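Buying Citrus With Birutė Stankevičius

Birutė Stankevičius has bought fruit for Kalum, a small grocery with a juice counter at the back, for 12 years. Before that she packed oranges for a wholesaler. We talked in the shop's back room in December 2018, with the morning delivery still stacked by the door.

Her first rule is to pick the fruit up. "People look at the color and stop there," she said. "I want to know what it weighs. If two oranges are the same size and one is heavier, I take the heavy one. There's more juice in it."

Color matters less to her than customers expect. Lemons can be sold with green still on the skin, and she gets asked about them every winter. "They think it's a lime, or they think it isn't ready. I cut one open for them. Usually they buy two."

She feels the same way about oranges with a few creases. A wrinkled peel can mean the fruit has been sitting – or it can just be how that one grew. She presses near the stem with her thumb. Soft spots go back to the supplier. Firm ones go out on the shelf, looks or no looks.

When she is deciding on a new batch she sets single fruits out on a white table, well apart from each other. "On white you see the skin for what it is," she said. "In the crate everything looks orange."
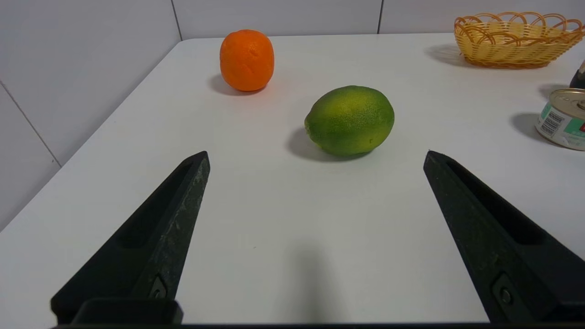

Keeping It at Home

Stankevičius keeps her own fruit on the counter if it will be eaten within the week, and in the refrigerator drawer after that. She does not wash it until she is ready to use it. A bowl is fine, she said, as long as somebody turns the fruit over now and then and checks the bottom.

"One bad orange will spoil the ones touching it. My mother checked hers every Saturday. I check mine when I remember."

For zest she likes a thick, bumpy skin. For juice she wants a smoother one, left out of the refrigerator for an hour and rolled under the palm before cutting.

The busy stretch at Kalum runs through February. In a good week the counter goes through 1,000 oranges, and the week before the holidays it can be 2,000. Lemons are steadier. She orders them twice a week and does the checking herself, starting at six.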